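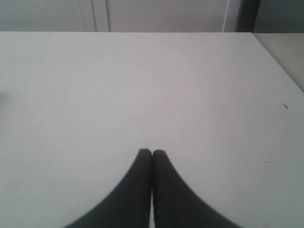
**skornham_2** wrote:

Matte white is the hardest finish to keep looking decent, in my experience. I had a Flevow top in a sewing room for 3 years and every pencil line stayed on it until I went over it with a melamine sponge. The sponge took the line off and left a shiny patch you could see whenever the lamp was on.

---

**Aurélien Delaunay** wrote:

I started this thread to settle on a top for the second table, so let me put the details down. The one I have now is smooth, matte and white, and it has a few tiny marks on it. I've tried dish soap and a soft cloth. The room has pale gray behind the table, and I want the new top to match the old one because they'll stand end to end.

Two choices so far:

- Flevow matte white, 200 cm long, 619 with delivery
- Trenaron satin white, same length, cheaper, but I'd have to pick it up

Has anyone put satin next to matte?

---

**xu_bench** wrote:

Don't mix them. I did, and the satin one looks blue next to the other in the afternoon. Under a ceiling light you get a glare stripe that stops dead at the joint.

For marks, try rubbing alcohol on a cotton cloth, small area first. Leave the sponge out of it.

---

**skornham_2** wrote:

Alcohol is fine once. Do it every week and I think you end up with the same shiny patch, only slower. I'd take the satin for both tables and sell the old top.

---

**xu_bench** wrote:

Sell a good top over a few tiny marks? I've used alcohol on mine since January of last year and there is no shine. It depends how hard you rub.

---

**Aurélien Delaunay** wrote:

I'm not replacing both - 619 is already more than I planned. Does the Flevow white change from batch to batch? Mine looks a little gray in some light.

---

**skornham_2** wrote:

Mine did. I bought a shelf to go with it and the shelf was warmer. Ask them for a sample chip and lay it flat on the old top. If you hold it upright it will look darker than it is.

---

**Aurélien Delaunay** wrote:

Sample requested 05/01/2018. They quote 2 weeks. I'll try the alcohol near the back corner in the meantime and post how it went.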